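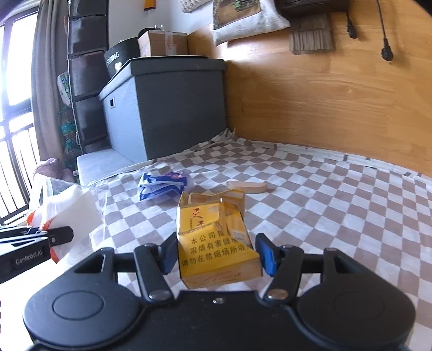 Gruvdale shared workshop, gripper build group
Minutes of the meeting, 14/11/2018

Present: five members of the build group. One member sent apologies. The meeting was opened at ten past seven.

1. Minutes of the last meeting
The minutes were read and accepted with one correction. Under item 4 it should say "left arm", and it said "both arms".

2. Hand-held gripper
The group looked at the work with soft packets. In the picture the gripper has a crumpled yellow cigarette pack between its two blue-and-black finger tips, with the lid of the pack open. It was agreed that open and crumpled packs stay on the list of test objects, together with snack wrappers.

There was a longer discussion about the screws at the lower ends of the arms. One member would like to put thread lock on all of them. Another member was against it, as the arms are still taken apart often. Decided: no thread lock before the arms are final. The screws are to be checked by hand before each session.

3. Log of grips
The log has now 1,028 entries. The column for the object is filled in differently by different persons, and this makes the sorting difficult. Decided: one common list of object names, kept in the folder by the door. The old entries will be corrected when there is time — not before June.

4. Parts and money
The order from Prollon has arrived, but the bearings are of the wrong size and must be sent back. The offer from Coman for the new motor plate was 330, without delivery. The group accepted the offer. After this there is 1,864 left in the build account.

5. Visit from Nerthorpe
The workshop in Nerthorpe has asked if they may come and see the build. The group is positive. A Saturday is preferred, and the date will be proposed by letter.

6. Other matters
The small vice is missing its handle again. Whoever has borrowed it is asked to bring it back.
The key to the metal cupboard now hangs on the hook inside the office.

The meeting was closed at twenty to nine. The next meeting will be announced on the board.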